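Bar and kitchen people wanted, Skollulcombe Sports & Social, Plavdale

Posted 2/10/21

Need people quick. Two left for uni and one has gone full time elsewhere, so we are short on the bar and in the kitchen right up to February. Please pass this on to anyone you think might be intrested.

What's going

Bar staff, evenings and weekends. 12 hours a week to start, more when there's a function on. Must be 18 or over.

Kitchen assistant, Friday teas and Sunday dinners. Washing up, veg prep, plating, taking the bins out. No cooking unless you want to learn.

One person to open up and set out rooms in the mornings. Early start, done by eleven. Would suit somebody with kids at school. Chairs are heavy-ish, there is a trolley.

What you need

Turn up on time. Be all right with people, including the ones who want to talk for twenty minutes over a half of mild. Be able to add up, the till does most of it but it does freeze. Experience nice but we'll show you. Food hygiene certificate handy for the kitchen, if you haven't got one we pay for it.

Pay

Weekly, into your bank, every Friday. Rate depends on age and job, ring and we'll tell you straight. Tips shared out at the end of each week. Meal on shift if you're doing five hours or more. Uniform is a black polo, we give you two, own trousers and flat shoes.

Where we are

Bottom of Mokden Lane, past the bowling green. The 145 and the 146 both stop outside, last one back up to Plavdale is 22.50 so if you rely on the bus say so and we'll sort your finish time. Free parking round the back, not by the kitchen door please, deliveries.

The building

Main bar, small bar, function room upstairs, kitchen, plus the meeting room the morning person sets out. Main bar and the stairs are hard floor and want mopping after close. Grey carpet gets hoovered, never mopped, we have had that conversation before. 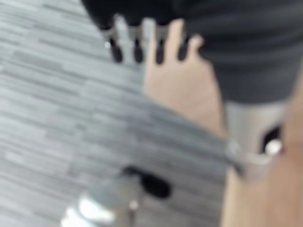 How to apply

No form. Ring the bar after four or drop a note in at the door with your name, number, which job and what days you can't do. A CV is fine but dont worry if you haven't got one. Two references if you've worked before, a teacher or neighbour will do if not.

Trial shift is three hours and it is paid. We'll let you know either way the same week. Start as soon as you can.

Kitchen job is most urgent!! If you can do this Sunday ring today.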